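Ticket 985: Order confirmation emails not reaching some customers
Product: Seltimgate mail relay
Opened by: Noemi Bassi, Serra web shop
Assigned to: Kianoush Shirazi
Status: Closed

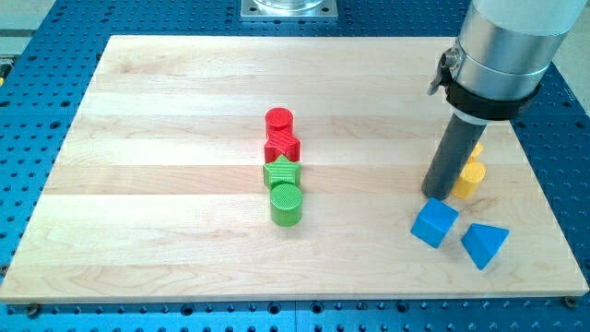

Noemi Bassi, Friday 9:10
Customers are placing orders for our block sets and not getting the confirmation email. The order shows in the shop admin as "confirmation sent". Payment goes through fine. The complaints I have all come from people with addresses at one provider. I placed a test order to my own work address and the email came in under a minute.

Kianoush Shirazi, 9:42
Please send the order number for one of the failed ones and tell me if anything changed on the shop or the domain this week.

Noemi Bassi, 9:55
Order 800. Renzo Pellegrini moved our DNS to a new host on Wednesday night. I've added him to the ticket.

Kianoush Shirazi, 10:20
Found it in the relay log. We hand the message over and the other side rejects it:
550 5.7.1 message rejected, SPF check failed
The SPF record on your domain no longer lists our relay. Your work mail server doesn't enforce SPF, so your test went through.

Renzo Pellegrini, 10:48
The old record had two includes and only one got copied. I put the second one back. TTL was set to a day, I lowered it.

Kianoush Shirazi, 11:30
I see the new record from here. Resent order 800 and got a 250 accepted. There are 8 more rejected messages in the log for your domain. OK to resend those too?

Noemi Bassi, 11:34
Yes please.

Kianoush Shirazi, 11:51
Resent, all accepted. Separate issue: the shop marks an email as sent when it leaves the shop and ignores bounces. I opened a feature request for that under Otard and linked it here.

Noemi Bassi, 13:15
Two customers have written back that they have it now. You can close this.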